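Gedeckt für eine Person
Über Becher, Schale und Gabel im kleinen Haushalt

Der Einpersonenhaushalt stellt an das Geschirr andere Anforderungen als die Familientafel. Mit dieser Frage befasst sich die Reihe »Wustell«, deren Bestandsaufnahme nunmehr abgeschlossen ist. Erfasst wurden 2.734 Gedecke, wie sie im Alltag tatsächlich benutzt werden. Das vollständige Service spielt darin eine untergeordnete Rolle; am häufigsten begegnen ein Becher mit Henkel, eine tiefe Schale und eine Gabel.
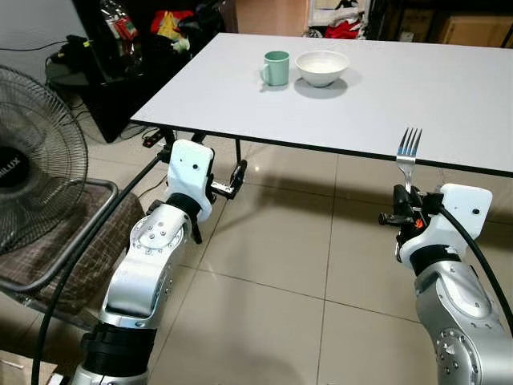
Die Schale hat den flachen Teller in vielen Haushalten verdrängt. Sie nimmt Suppe ebenso auf wie Nudeln oder Salat und beansprucht auf dem Tisch wenig Fläche. Jaanus Org, der die Auswertung verantwortet, verweist zudem auf die Aufbewahrung: Zehn Schalen gleicher Form benötigen im Schrank kaum mehr Platz als eine einzelne, sofern der Fuß schmal genug gearbeitet ist, um das Stapeln zu erlauben.

Bei der Farbe ist Zurückhaltung zu beobachten. Weiß überwiegt weiterhin, wird jedoch zunehmend durch ein einzelnes getöntes Stück ergänzt. Ein mintgrüner Becher neben einer weißen Schale genügt, um einem hellen Tisch einen Akzent zu geben. Einer Tischdecke bedarf es hierfür nicht. Matte Oberflächen werden geschätzt, verlangen allerdings etwas mehr Sorgfalt beim Spülen, da Besteck auf ihnen leichter Abrieb hinterlässt.
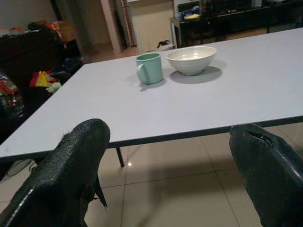
Zuletzt geändert: Dezember 2019

Auch die Anordnung folgt eigenen Gewohnheiten. Die klassische Tischordnung sieht das Trinkgefäß rechts oberhalb des Tellers vor. Im Alltag steht der Becher vielfach links, insbesondere dort, wo mit der rechten Hand gegessen und mit der linken getrunken wird. Eine verbindliche Regel lässt sich daraus nicht ableiten.

Die Ergebnisse werden im Juli unter dem Titel »Sostar« als Heft vorgelegt. Es umfasst 28 Seiten und enthält ein Verzeichnis der erfassten Formen.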